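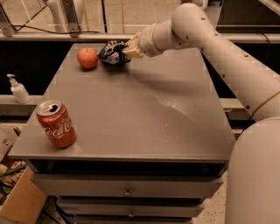

80 | Chapter 4

The Missing Reel

Terms you will meet in this chapter: preview cut, release cut, continuity script, cutting sheet, reconstruction, integral version

Students who come to film history from fan writing usually arrive with one story already in their heads. A director makes a great picture. The studio gets nervous, shows it to a bad audience in a bad town, and hacks out the best part. The negative trims go in a furnace. What we have left is a ruin, and we are asked to admire the ruin for the palace it used to be.

Some of that happened, to some pictures. This chapter asks you to be slower about believing it. The story of the butchered film is one of the most popular stories in the whole field, it sells tickets and disc sets, and the people who tell it have often never seen a frame of the thing they are mourning. A lost scene can't be badly acted. It can't drag. It has every advantage over the scenes that survived, which have to be watched.

4.1 A case to work with

We will stay with a single film for most of the chapter, because general talk about lost footage gets vague fast. The film is Plisura, a black-and-white crime picture made by the Carrilho company and directed by Abílio Macedo. In outline it is simple. A night clerk at a port hotel steals a guest's suitcase, finds it full of money that is no good in the country he lives in, and spends the rest of the picture trying to change it before the owner works out who took it. The release cut runs a little over an hour. It ends on the clerk sitting in a ferry café, with the suitcase under the table and the boat pulling out without him.

It is a good ending. Say that to a devotee of the film, though, and you will be told it isn't the ending at all. In the version Macedo wanted, the story goes, the clerk gets on the ferry, crosses to Fernurholm, and there follows a long last movement in which he wanders the town among people whose language he can't speak and slowly gives the money away. This is the Fernurholm reel. It has been called the missing masterpiece inside the minor film. It has been compared, by writers who ought to blush, to several of the best sequences of the following decade.

So what do we know about it?

4.2 Three kinds of evidence

Start with the paper. The Nusness archive holds a continuity script for Plisura, and the Fernurholm scenes are in it. That settles that they were planned. It doesn't settle that they were filmed. Scripts of the period are full of scenes that were dropped on the morning of the shoot when the weather turned or the money ran short, and Carrilho's money was always running short. A continuity script is supposed to be typed up after cutting and to match the finished picture shot for shot, which would make it strong evidence. The Nusness copy is labeled a continuity script on its cover and reads, inside, like a shooting script with the camera directions tidied. Whoever put the label on may have been guessing. Labels are written by people too.

Then there are the footage figures. A lab note in the same folder gives a length of 890 feet for a reel marked only with the letter F. Writers on the film have treated this as the jackpot. F for Fernurholm, and 890 feet of 35mm would run just under ten minutes at sound speed, which sounds like a last movement. But reels at this company were lettered as well as numbered, and F is also the sixth letter of the alphabet. The release print was shipped on more reels than six. A sixth reel of 890 feet would surprise no projectionist who ever lived. If you take one habit away from this section, let it be the habit of asking what else a piece of paper could mean before you decide what it does mean.
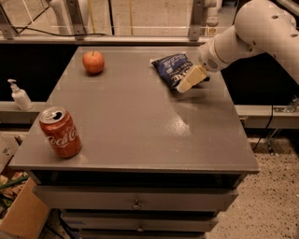

The third kind of evidence is testimony, and here things get soft. Macedo gave a handful of interviews late in life. In the earliest of them he is asked about the ending and says he always liked the café, that the actor was tired that night and it showed in a useful way. He doesn't mention Fernurholm. In the next one, some years on, the interviewer brings up the ferry crossing, and Macedo says yes, there was more, they took it from him. By the last one he is describing individual shots: a woman at a fish stall refusing a banknote, a boy running after a tram. He is warm and exact about it all, and the script has no tram in it.

It would be easy to call him a liar, and I don't think the evidence supports that either. Old directors are asked the same questions over and over by admirers who have already decided on the answers. Memory is obliging. A man who planned a sequence, walked the locations, argued about it with a producer and dreamed about it for years might well remember it as something he shot. He might also have shot it. The interviews can't tell us which, and the later and more detailed they get, the less weight they should carry — the opposite of how they are generally used.

4.3 The preview

Every butchered-film story needs a disastrous preview. The Plisura version has it that the long cut was shown to 400 people in a dockside theater, that they laughed at the giving-away scenes, and that the company took fright and cut back to the café within the week.

The number is suspiciously nice. It appears first in a festival program note, without a source, and everyone after that cites the program note or one another. Leonor Caldeira, whose study of Carrilho's distribution business is the most careful work anybody has done on the company, went looking for the preview and found a theater booking that fits and a receipt for the hire of a print. She found no cards, no report and no letter from the producer. Her conclusion is worth having in front of you as she puts it: "A film was shown. I can't say which cut, and I can't say who laughed."

Notice how little that is, and how much better it is than the legend. Notice too that the booking, if it is the right one, gives us a screening with no complaint attached. Perhaps they liked it. Perhaps the long cut never left the cutting room. There is a dull third possibility that fans of the film seldom raise, that the scenes were shot and cut and looked at by sensible people, Macedo among them, who saw that the café was stronger and stopped there. Directors do throw away their own work. Some of the most celebrated lost scenes in the literature may be lost because the person who made them thought they weren't any good.

4.4 What a reconstruction is, and what it isn't

Plisura was reissued with a reconstructed ending, billed as the integral version. You should watch it, once, after you have watched the release cut twice. The added section is made of production stills, pages of the script read by an actor, a few seconds of harbor footage taken from an unrelated travel short, and new music. The stills do show the lead actor on a quay. Whether the quay is at Fernurholm or at the port where the rest of the picture was made is a question the reissue doesn't raise.

I don't object to this sort of thing being done. It can be useful to have the script pages spoken aloud, and the harbor footage is handsome. I object to the word integral. Integral means whole, and an object put together from leftovers and guesses by people who never met the director is a good deal less whole than the print that played in theaters. It is closer to an essay, and should be signed like one. The reissue carries no signature. It carries Macedo's name in larger type than the original did.

Reviewers were kind. Several wrote that the new ending changed the whole meaning of the film, that a tight little thriller now stood revealed as a work about exile. Try a small test on sentences of that kind. Cover the part about the lost footage and see whether the critic has said anything about the footage we have. In most of the Plisura notices there is one line on the theft scene, a plot summary, and then several paragraphs on a sequence that was described to them.

Before you read on

Watch the last ten minutes of the release cut without the commentary. Write down what the clerk does with his hands in the café, and when he first looks at the boat. Keep the page, as you'll need it for section 4.6.

Then read the three Macedo interviews in the order they were given. They are usually reprinted the other way around, with the last one first, and a class that meets them in that order tends to believe all of them. Mark each detail the first time it appears and note whether the director or the interviewer supplied it.

4.5 Cutting sheets and how to read them

A cutting sheet is a working list, kept by the editor or more often by the editor's assistant, of what went into a reel and what came out. It was never meant for us. The handwriting is bad, the shorthand changes from one assistant to the next, and a line through an entry may mean that the shot was removed, that it was checked, or that somebody was bored. Only two sheets for Plisura are known, and neither deals with the end of the film. We will begin with the first of them, for the hotel lobby, where at least the sheet can be laid beside the finished scene.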